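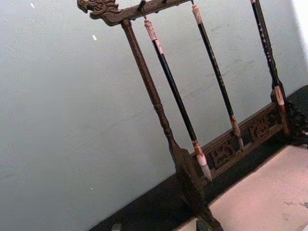

2 min read

Clulance brush-hanging set, teleoperated

Recorded at the Eltbridge bench in August. The task is to lift a calligraphy brush off its peg by the loop, lay it on the mat, then hang it back. The wooden rack has a dragon-head finial on the crossbar and pierced carving in the base rail. Both brushes have black shafts and pale bristles.

Control: leader arm, one operator, wrist camera on the follower. Joint positions and gripper width are logged with every image.

Contents
episodes/ — 11 sessions, one folder each
splits/ — train and held-out lists; sessions 2 and 8 are held out
notes.txt — operator remarks, unedited

Known issues
The rack is tilted in the wrist view. Do not rotate the images before training; the logged poses assume the raw orientation.
Regrasps are kept. Dropped brushes are flagged in notes.txt only.

The Pritchard loader reads the folders as they are. The older Lover format is no longer exported.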